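Ticket: Kadthorpe 200 — cranks but will not start when warm
Opened by: Nerys Prosser
Assigned to: Hervé Lacroix, Sturville service desk
Status: Closed
Odometer at opening: 600 miles

Reported problem
Car starts fine first thing in the morning. After a drive of 20 minutes or more, if I park it and come back within the hour, it cranks and does not catch. Left alone until evening it starts again. No warning lights. Fuel is from the same station in Ondon I always use. Battery was fully charged overnight, no change. 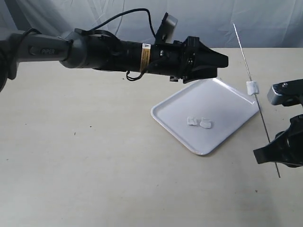 Reply 1 — Hervé Lacroix, 9:40 a.m.
Thanks, Nerys. Please do the following the next time it happens and write down the results:
1. Turn the key to the second position and listen for the fuel pump behind the seats. It should hum for two or three seconds.
2. Read the coolant temperature from the service menu (hold the trip button, press twice).
3. Try one start with the throttle fully open.

Reply 2 — Nerys Prosser, 4:15 p.m.
Pump hums every time. The service menu showed 51 degrees Celsius, but I had just come off the highway and the needle on the dash was in its normal spot. With the throttle open it coughed and ran rough, then cleared. Strong smell of gas.

Reply 3 — Hervé Lacroix, 4:50 p.m.
That reading is too low for a car straight off the highway. The dash gauge has its own sender, so the two can disagree. The engine computer thinks it is colder than it is and adds too much fuel. Please unplug the two-pin sensor under the thermostat housing and look for green or white deposits on the pins. Let the engine cool first.
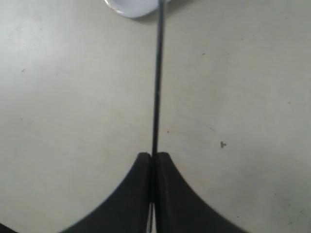 Robot gripper, closed on a thin black rod.

Reply 4 — Nerys Prosser, 11:05 a.m.
White crust on one pin. Cleaned it with contact spray and plugged it back in. Started warm twice, then failed again outside the hardware store.

Reply 5 — Hervé Lacroix, 1:30 p.m.
Replace the sensor and the connector together. I have sent both from the Mangubat warehouse, bag number 57. Covered by warranty — keep the old parts until the claim goes through.

Resolution
New sensor and connector fitted by owner in March. Service menu now agrees with the dash gauge. Warm starts normal over two weeks. Old parts returned to Sturville.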